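Living With a Wooden Table: Cleaning, Marks, Wobbles and Other Domestic Grievances

Filed under: Furniture, Surfaces, Things You Were Going to Do at the Weekend

A wooden table is the only thing in the house that gets eaten off, ironed on, painted at, leaned against and used as a filing cabinet, often between breakfast and lunch. It then gets wiped with whatever is in the sink. Considering all this, most of them look remarkably well. If yours doesn't, read on.

Find out what you're cleaning

Before you put anything on a table, find out what somebody else put on it first. Turn to a spot you'll never see, such as the underside of an overhang or the inside of a leg, and leave a drop of water on it for a few minutes.

If the water sits there in a smug little bead, you have a varnish or lacquer in decent order. If it sinks in and leaves a dark spot, the surface is oiled and thirsty, or has no finish left worth mentioning. Wax falls somewhere between the two and feels slightly draggy under a fingernail.

The previous owner will have told you it was "just oiled, I think". Ignore this. My own table came from a house clearance in Drurnach with exactly that assurance, and had enough varnish on it to float a ferry.

Everyday wiping

Warm water, a very small squirt of washing-up liquid, a cloth that has been wrung out properly. Wrung out means that when you twist it again nothing happens. Wipe along the grain, rinse the cloth, wipe again, then dry with a tea towel. The drying is the bit everyone skips, and it's also the bit that matters, particularly at joints and along the end grain where water likes to move in and start a family.

Things to keep away from it:

Scouring pads, including the ones that claim to be gentle.
Neat vinegar. The internet would put vinegar on a wedding cake.
Furniture polish with silicone in it, which looks lovely until the day you want to refinish and find that nothing will stick.
Antibacterial wipes as a daily habit. Once in a while after raw chicken, fine.

Crumbs in the gap

An extending table has a gap down the middle, and in the gap is every piece of toast you've had since you bought it. A hoover nozzle gets the top layer. For the rest, pull the leaves apart, run an old toothbrush down both edges and try not to identify anything. Do this every May and the table will close flat again, to general astonishment.

White rings

A white ring is moisture caught in the finish, and it usually looks worse than it is. Give it a day to clear by itself. If it's still sulking, lay a clean, dry cotton cloth over it and pass a barely warm iron across for a few seconds, with no steam. Lift, look, repeat. Steam is what made the mark, more or less, so check the setting twice.

If the iron makes you nervous, rub in a little petroleum jelly, leave it overnight and wipe it off in the morning. People also swear by mayonnaise. It works for the same reason, but then you have a table that smells of sandwiches.

Black rings

Worse. A black mark is in the wood itself, generally where water has met iron or a wet plant pot has been left on holiday duty. You can sand a solid top and refinish it. On a veneered one you may go straight through to whatever is underneath, at which point you'll own a black ring and a hole. A large bowl of fruit has saved many marriages.

Scratches, and things that look like scratches

Try cleaning it off first. A surprising number of scratches are pencil, biro, shoe polish or something transferred from the bottom of a box. A soft white eraser, used lightly, will shift pencil. If the line stays put, run a fingernail across it. If the nail doesn't catch, the damage is in the finish only and a dab of paste wax in the right shade will mostly hide it.

If the nail does catch, you want a wax filler stick. Buy one shade lighter than you think and one shade darker, and blend the two. The shade printed on the packet bears no relation to any tree. I have a set of seven from Orkton, and the one called Natural Oak is the colour of a sticking plaster.

The walnut trick, where you rub a nut over the scratch, does darken it a bit. It also leaves you with half a walnut and a feeling of having been talked into something.

Dents

A dent is squashed wood, and squashed wood can often be persuaded back up. This is for solid timber with an oiled or bare surface; on varnish the damp can't get in, and on veneer it may lift the glue. Put a damp cloth over the dent and touch it with the tip of a hot iron for a couple of seconds. The fibres swell. Let it dry fully before deciding whether to do it again. You will not let it dry fully, but I've said it.

Sanding without regret

Use a block. Fingers press harder in some places than others and you'll see every one of them when the light comes in low. Go with the grain, start no coarser than you must and finish at 200 grit or thereabouts. Do the whole top, edge to edge. Sanding only the bad patch gives you a clean, pale, slightly sunken puddle that draws the eye from the hallway.

Round over any sharp corner while you're there. Small children are exactly the height of a table corner for what feels like 13 years.

Oiling

Two or three thin coats, each wiped off thoroughly. If the surface is still sticky next day, you put too much on, as did everybody who has ever oiled a table. Rub it back with a cloth and a little more of the same oil, which sounds wrong and works.

Now the serious part. Rags soaked in linseed and similar drying oils can heat up on their own and catch fire. Don't ball them up and don't put them in the bin. Lay them flat outdoors to dry, or soak them in water and keep them in a lidded metal tin until you can get rid of them.

The wobble

Check the floor before you blame the table. Turn the table a quarter way round; if the wobble stays in the same corner of the room, it's the floor, and you have my sympathy. If it travels with the table, tighten every bolt underneath, then tighten them again in a week. Felt pads will make up a small difference. Folded beer mats will too, for an evening, after which they become a permanent fixture.

Never saw a bit off the long leg. There is a stool in my shed that began as a chair.

Pale tops and bright lights

Light wood is forgiving about dust and merciless about everything else. Under an overhead lamp you get a patch of glare in the middle, and anything clear left lying about, lids especially, more or less vanishes until you put your elbow on it. Clear the top before you judge the finish, and crouch so that you're looking across the surface.

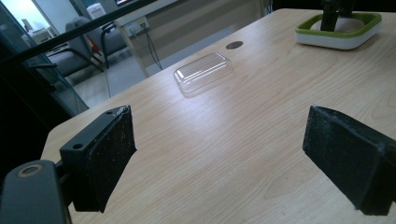
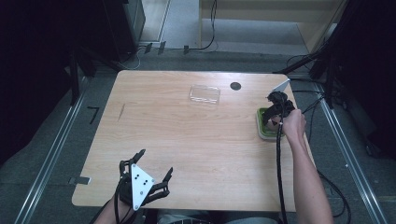

Both pictures: a light wooden top with rounded corners. Photos: Botel Home Pages

Cable holes deserve a mention, now that every table is also an office. Keep the wet cloth well away from them, and clean round the rim with a dry cotton bud. If there's a bracket or clamp on the edge, take it off now and then and look under its jaws. Metal left tight against timber leaves a bruise, and if it's damp as well you're back at Black Rings. A scrap of cork or leather between the two prevents it.

Heat and sun

Radiators dry wood out and make it shrink, and sunshine changes its colour, so a table that lives half in a bay window will end up two-tone. Turn it end for end a couple of times a year. Move the runner too, or you'll have a beautifully preserved stripe.

When to give up

If the veneer is lifting in several places, the top has cupped and the legs are held on by optimism, a tablecloth is a legitimate repair. I paid for a proper refinish once, on a farmhouse table dragged home from the Sauerland on a roof rack, and the first thing to touch the new surface was a hot casserole dish.

Trivets are in the second drawer down. They always were.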